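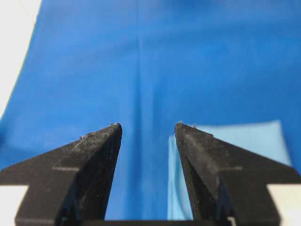

About Peruscombe

We make Flidero, a kit that teaches a robot arm to handle cloth. Towels, napkins, pillowcases, shop rags, anything flat that somebody would otherwise be folding by hand all afternoon. Cloth is wonderful stuff to work with and a terrible thing to grip, and we've been happily stuck on it ever since Mwende Kariuki brought a bag of dish towels into the workshop and asked whether an arm could sort them.

What's in the kit

Flidero comes with a two-finger gripper, a small wrist camera that looks straight out between the fingertips, and the software to record your own folds and play them back. The fingers are wedge-shaped so they can slide in low against a tabletop (our first ones were square, and they mostly pushed the fabric into a heap!). Setup takes some 30 minutes if your arm is already bolted down. Fingers do pick up lint, so wipe them between batches.

Who we are

There are 7 of us. Mwende runs the software side and Wekesa Chege designs the hardware, including every fingertip we've ever shipped. The rest of us build, test, answer email and fold a truly unreasonable number of towels.

What we're still working on

Fitted sheets. Also anything very thin or slippery, which Flidero still drops more than we'd like. If that's most of your work, write to us before you order and we'll tell you how our latest tests went.

Visits

The workshop is open to visitors in May. Bring your own fabric, the odder the better.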